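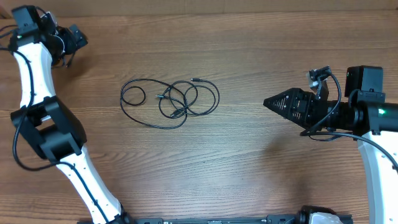 Vale a pena enrolar um cabo que vai voltar para a gaveta? Vale quando o cabo tem mais de um palmo e as duas pontas têm ficha; os curtinhos podem ir a granel, e quem vender uma fita para cada um deles está a vender fitas.

Secção 4 – Enrolar e prender os cabos

Esta secção aplica-se aos cabos finos guardados no tabuleiro Harnetum. Os cabos de rede e as extensões elétricas têm a sua própria secção e não devem ser tratados pelo mesmo método, diga o folheto o que disser.

Antes de começar

Desligue o cabo nas duas pontas. Liberte uma superfície plana onde caibam os seus dois antebraços; uma mesa de madeira serve perfeitamente. O tapete antiderrapante Jamenari vem na caixa como acessório "recomendado". Trabalhámos com ele e sem ele e não demos pela diferença.

4.1 Desfazer o emaranhado

1. Pouse o cabo na mesa e não puxe por nada.
2. Encontre as duas pontas. Se só vir uma, a outra estará quase sempre por baixo da volta maior.
3. Escolha a ponta com a ficha mais estreita e faça-a recuar pelas voltas, uma de cada vez.
4. Abra as voltas com os dedos à medida que avança. Um laço largo resolve-se sozinho, um laço apertado vira nó.
5. Com as pontas livres, estenda o cabo e passe a mão ao longo dele para sentir torções.

Cuidado: não segure o cabo pela ficha para o sacudir. A junção entre o fio e a ficha é o ponto fraco, por muito que a embalagem fale em 600 dobras garantidas. A embalagem não explica que dobras são essas nem quem as fez.

Nota: um cabo que insiste em voltar à forma antiga pode ficar estendido de um dia para o outro. Ajuda um pouco. Aquecê-lo com o secador, como se lê por aí, não faz parte deste manual.

4.2 Formar o rolo

1. Segure uma ponta e deixe livres 9 cm de cabo.
2. Faça a primeira volta por cima, com o diâmetro de uma chávena de pires.
3. Faça a segunda por baixo, rodando o fio entre o polegar e o indicador.
4. Alterne até chegar à outra ponta.
5. Pouse o rolo na mesa e acerte as voltas com as palmas das mãos.

Trate um cabo de cada vez e afaste os restantes.

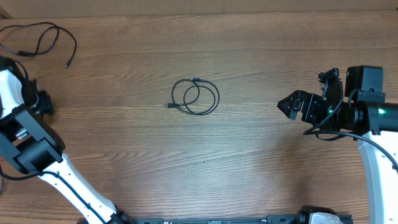 Muthoni Mugo escreveu-nos a dizer que alternar as voltas é mania de técnico de som e que ela enrola tudo à volta da mão há anos, sem nenhum cabo estragado. Acreditamos. Também é verdade que o cabo enrolado à mão fica com memória e salta da fita mal se abre a gaveta – se isso não a incomoda, passe diretamente ao ponto 4.3.

4.3 Prender e guardar

1. Passe a fita Kubo por dentro do rolo, no lado oposto às fichas.
2. Feche-a sem apertar. O rolo deve poder rodar dentro da fita.
3. Vire as duas fichas para o mesmo lado.
4. Coloque o rolo deitado no compartimento, sem empilhar mais de dois.

Nota: a fita Kubo é uma tira que cola sobre si mesma. Uma tira de outra marca, ou um pedaço de cordel, faz o mesmo serviço. A referência para encomenda é a 137, caso prefira pagar por ela.

Cuidado: não prenda com arame plastificado. Marca o revestimento, e as pontas do arame picam.

4.4 Verificação

Pegue no rolo pela fita e levante-o. Se as voltas se abrirem, regresse ao ponto 4.2. Se uma ficha ficar pendurada, encurte a sobra e volte a prender.
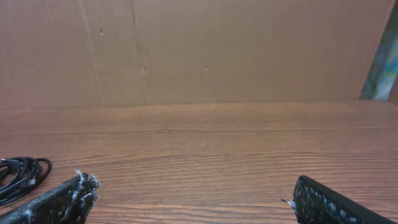

Fig. 4-3. Cabo preto enrolado sobre a mesa, à esquerda; ao fundo, cartão ao alto.

Para os cabos que já não sabe a que aparelho pertencem, consulte a secção 5 antes de gastar fita com eles.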